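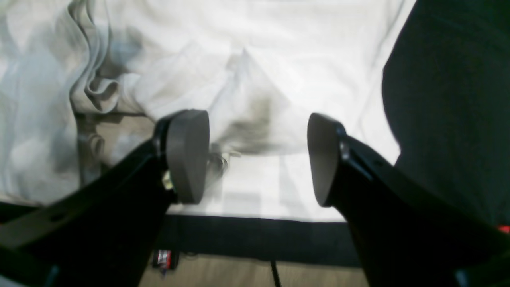 How to Run a Cloth-Handling Demonstration for Visitors

When we first opened the Hutunetti workshop to the public, I had planned a grand tour with slides and a speech, and what people wanted was to stand near the robot and watch it deal with a piece of cloth. I can't blame them! I could watch it all day myself. So if your group has an open day coming up, let me walk you through how we do ours, with plenty of help from Wanda Laskowska, who has hosted more of these than I have.

Before the doors open

Pick out your fabric the evening before. White cloth is lovely for the people in the room because every fold shows up, but it can wash out badly under bright lights when you put the wrist camera view on a big screen. Try it at the same hour as your demo if you can, and turn down a lamp or two until the wrinkles come back. Keep a dark piece handy as well, so folks can see how different the two look from the gripper's side.

Check the finger pads. Wipe them with a dry cloth, look them over for lint, and snug up any screw that has worked itself a little loose (do this with the power off, please). Then run the whole routine twice with no one watching.

Mark a line on the floor for visitors to stand behind, well outside the arm's reach. Joon-young Ko uses wide yellow tape and then stands on it himself, and I have never seen anyone step past him.

During the demo

1. Start with the camera view on the screen and the arm holding still. Give people a minute to work out which way is up.
2. Let someone bunch up the cloth by hand and lay it down, then step back behind the line.
3. Bring the fingers in slowly, open, and pause just short of the fabric. Ask the group where they would pinch it. You'll get wonderful arguments, especially from anyone who sews.
4. Close, lift a few inches, and hold.
5. If it slips, let it slip, and go again from a new fold. Our visitors cheer louder for the second try anyway.

Keep one person at the stop button the entire time and don't give that person any other job, not even answering questions.

How many people at once?

We had 63 visitors at our December session and took them through in small groups, with Afroza Siriwardena keeping a sign-up sheet by the coat rack. Eight to a group is comfortable. With 12 the folks at the back start drifting toward the snacks.

Afterward, shut everything down before you open the floor for a closer look at the gripper, and leave more time for that part than you think you need.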